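知育教材「Grollemia」のひらがなブロック、定価で買う価値はありますか 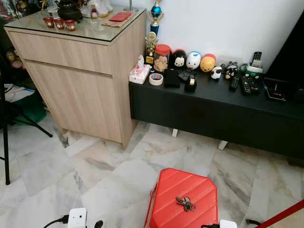

四歳になったばかりの娘がいます。ひらがなはまだほとんど読めません。自分の名前の最初の一文字だけは、どこで見かけても指をさして得意そうにします。

先日、保育園の保護者の集まりで、Grollemiaという木のひらがなブロックをすすめられました。一文字ずつ溝が彫ってあって、指でなぞって覚えるタイプのものです。販売ページには「遊んでいるうちに自然に読めるようになる」と大きく書いてあるのですが、こういう文句は正直なところあまり信用していません。自然に、というのは何日くらいのことなのか、一人で遊んでいてもそうなるのか、肝心なところはどこにも書いていないんです。体験談は並んでいますが、どれも似たような文章で、読めるようにならなかった子の話は一つもありません。

以前、別の知育玩具で失敗しています。Sovmontの数字合わせパズルで、九ピースしかないのに結構な値段でした。娘は二日で全部の場所を覚えてしまい、その後は数字を見ずに木目の模様で合わせていました。数字は覚えていません。今は押し入れにあります。

お聞きしたいのは次のようなことです。
・なぞって覚えるという方法に、普通の絵本やお風呂の表を超える効果があるのか
・四歳で始めるのは早いのか遅いのか
・実際に使った方のお子さんは、どのくらいで飽きたか

夫は「そのうち読めるようになるんだから要らない」と言います。たぶんそうなのでしょうが、同じクラスの子がもうお手紙を書いてくるので、少し焦っているところもあります。販売元の関係者の方の回答はご遠慮ください。

投稿者:二個目は慎重に

押し入れ三段目

使いました。上の子が四歳半のときに買って、下の子にもそのまま渡しています。

先に書いておくと、「自然に読めるようになる」は嘘とまでは言いませんが、親が横についている時間を勘定に入れていない書き方だと思います。うちの上の子は一人で遊ばせると、ブロックを縦に積んで倒すだけでした。「ぬ」も「ね」も等しく積み木です。文字として扱うようになったのは、私が毎晩二つだけ選んで、しりとりのまねごとに使うようになってからです。

なぞる溝についてですが、読むことにはあまり関係がなかったように感じます。関係があったとしたら書くほうで、鉛筆を持ったときに書き順をあまり間違えませんでした。ただ、これも溝のおかげなのか、その頃から通い始めた習字のおかげなのか、切り分けようがありません。こういう商品の「効果」は、たいていそういうものではないでしょうか。子どもは同じ時期に看板も絵本もテレビの字幕も見ているので、教材一つの手柄にするのは無理があります。

飽きるまでの期間は、上の子が二か月ほど、下の子は三週間です。下の子は今、ブロックをままごとの食材にしています。「む」がハンバーグだそうです。理由を聞いても教えてくれません。

始める時期は、名前の一文字を喜んで指さすなら十分だと思います。そこから名前の残りの文字へ広げるのが一番早いです。五十音表の「あ」から順番にやるのは、うちではまったくだめでした。本人に「あ」を覚える動機がないので。

それと、似た形の字を早いうちに並べて見せるのはやめたほうがいいです。「さ」と「ち」、「は」と「ほ」を同時に出したら、それまで読めていた「は」まで怪しくなりました。一方がしっかり読めるようになってから、もう一方を出してください。説明書には逆に「似た字を比べて遊びましょう」とあって、あれは誰に試して書いたのか疑問に思っています。

定価で買う価値があるかと聞かれたら、私は買いません。中古で半額なら買います。木なので傷んでも使えますし、彫りのところさえ欠けていなければ問題ありません。ただし文字の抜けは必ず確認してください。出品者が「全部あると思います」と書いているものは、だいたい何か足りません。うちのは「を」がありませんでした。まあ、「を」はなくても当分困らないんですが。

Urszula Pawłowska

日本で子育てをしています。私自身が大人になってからひらがなを覚えたので、少し違う立場から書きます。

私が一番よく覚えたのは、教材の文字ではなくて、用事のある文字でした。「おす」と「ひく」、「おとな」と「こども」。読めないと困るからです。Undportという有名な学習カードも買いましたが、カードで覚えた文字は、カードの上でしか読めませんでした。字の形が少し変わると、「き」や「さ」の下がつながっているか離れているかだけで、もう別の字に見えます。

この点は、ブロックを買う前に見てほしいです。彫ってある字がどちらの形になっているか。絵本の字と手書きの字では形が違うことがあります。一種類の字だけで遊んでいると、息子のように、ブロックの「さ」は読めて絵本の「さ」は読めない、ということが起きます。息子は五歳のとき、しばらくその状態でした。

お金をかけない方法では、買い物メモがよかったです。「たまご」「のり」「もも」など、短いものを三つ紙に大きく書いて、お店で息子に持たせます。読めなくても、棚の札と見比べて探します。外国人の母親が書いた字なのであまりきれいではありませんが、それで読めるようになったので、きれいさは関係ないと思っています。

同じクラスの子のお手紙については、私も気になりました。でも、よく見たら「だいすき」だけ書ける子が多かったです。形として覚えていて、「す」だけ見せると読めないのです。ですから、お手紙を書く子が全部読めるとは考えないほうがいいと思います。娘さんも、お返事を書きたいと言ったら、その時がいい機会です。

効果があるという研究がある、と商品のページに書いてあったら、何人の子どもを調べたか探してみてください。私が見たページには、人数も、年齢も、比べた相手も書いてありませんでした。

通りすがりの父

141ページもある付録ドリルがついてくるやつですよね? うちは結局ドリルだけやって、ブロックは箱に戻しました。Lindsayの迷路の本が700円で、あっちのほうがよほど食いつきがよかったです。運筆の練習にもなるし。
読むほうは年長の秋、10月くらいに急に読み出しました。何が効いたのかは不明です。たぶん何も効いてない。ご主人に一票。

二個目は慎重に(投稿者)

皆さん、ありがとうございます。だいたい疑っていたとおりで、かえってすっきりしました。

字の形のことはまったく考えていませんでした。販売ページの写真を拡大してみたところ、「さ」は下が離れている形で、家にある絵本はほとんどがつながっている形でした。買うにしても、そこは気をつけます。

ドリルがつくのは知りませんでした。私の見たセットには載っていないので、別の種類かもしれません。

今日は買い物メモをまねして、「もも」と「のり」を持たせてみました。桃は札を見る前に実物を見つけてしまったので、練習にはなっていません。海苔のほうは、棚の前でだいぶ長いこと札とにらめっこしたあと、「り」だけ合っているふりかけを持ってきました。「のりたま」でもなく、まったく別の商品です。しばらくこれで様子を見て、定価での購入は見送ります。中古は、文字が全部そろっていると言い切っている出品があれば考えます。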